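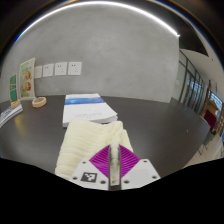 Hand-held gripper with a cream towel on a dark tabletop. Photo: Rinder

FOR IMMEDIATE RELEASE

Sep 20, 2020

Rinder releases Piseck 3, perception and planning software for cloth handling

Rinder today released Piseck 3, the new version of its perception and planning package for grippers that handle towels, napkins and other soft goods. Available now to current license holders. New customers can order starting in October.

Main change: the cloth model. Earlier versions looked for an outline and picked a corner. Fine for a flat napkin, poor for anything bunched up. Piseck 3 looks for folds and ridges first, ranks them, then hands the planner a short list of grasp points with an approach angle for each one. If the top choice is blocked the planner moves down the list without starting a new scan.

The release also replaces the old calibration tool. Users print a marker, fix it to the gripper housing, and run one command. Calibration takes 90 seconds on the reference laptop, and the result is saved with the recording so it does'nt have to be entered again later. 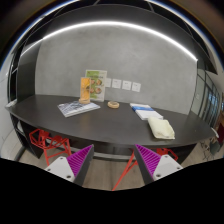
Scene setup in Piseck 3 starts with a wide view and a list of things the planner should leave alone. The list can be typed in or picked from a recording. Cloth rarely gets a clear table to itself in a working room: here a folded, cream-colored one sits partly over a stack of white papers, near the front edge, with display cards standing farther back. Edges count too. A keep-out margin along the table rim is on by default and can be set per job.

Piseck 3 was tuned on 116 recorded sessions, up from 100 in the last version. All recorded with hand-held grippers, in rooms with ordinary furniture and ordinary lighting. Wide-angle distortion is now corrected inside the package, no separate step needed.

Other changes in this release:

Planner logs are plain text and can be searched
Replay tool opens old Piseck 2 files
Irketti, the simulation add-on, now loads the same scene files as the planner
Fixed a crash when two cloths overlap at start up

Support for Piseck 2 continues for 90 days. Integration help is availble through MacLeish, Rinder's distribution partner, which also handles license upgrades.

About Rinder

Rinder makes perception, planning and replay software for robot grippers. Products include Piseck and Irketti.

Press contact: Rinder press office

###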